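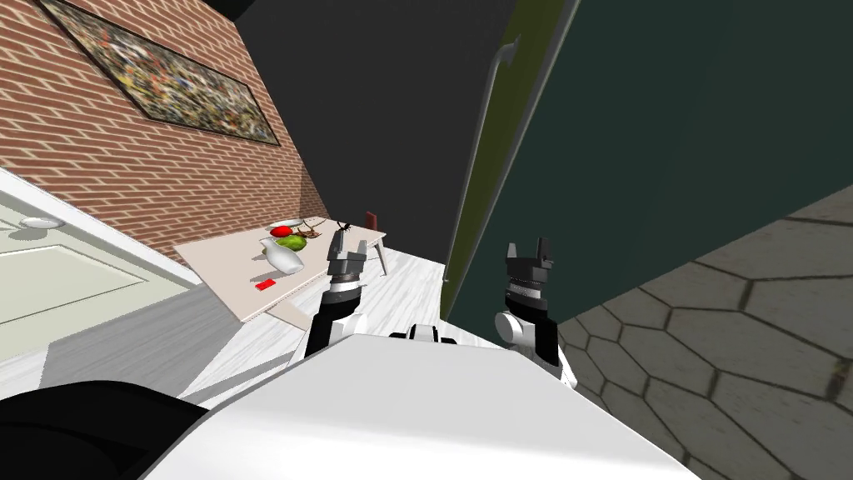 Brick wall, long framed painting, light beige table

Zultine Door Hangers for Local Campaigns (pack of 1000)

I ran for town council in Arnmont twice and lost the first time, mostly with bad door hangers in my bag. They curled, they blew off into the hedges, and I spent my evenings picking my own name up off the sidewalk. So I started making my own, and these are the ones I sell now!

The card is thick, uncoated on the back so you can scribble "sorry I missed you" with any old pen, and the hole is cut a bit tight so it grips a round knob. Lever handles are fine too, just push it all the way on.

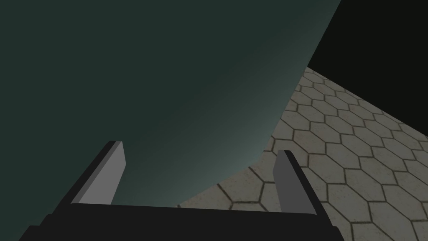 I also round the corners, which sounds fussy until you've pulled a few hundred out of a tote bag with cold hands. You get a proof by email first, and I check it for the "paid for by" line (please still look up your own county's rules, they change).

Sizes and packs
Small race pack: 400
Standard pack: 1000
Item number: 1036
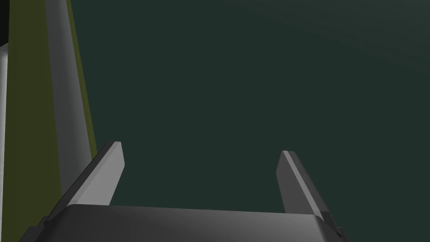 Gripper, fingers wide apart

If you're not sure how many you need, count doors and forget voters. My ward had 444 doors, and I went to every one of them twice, so the standard pack left me with spares for the diner counter.

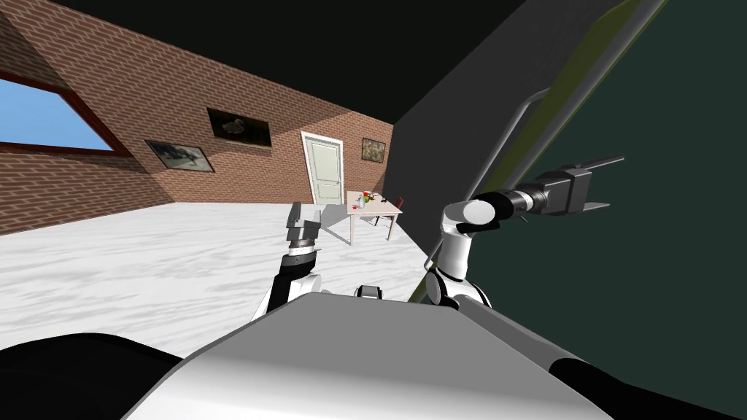
Both arms, pale gray torso

Colors are navy, brick red, forest green and plain black. Get your order in by early September if you're on the November ballot, October gets crazy here. Leftover blanks go in the clearance bin under Drarau.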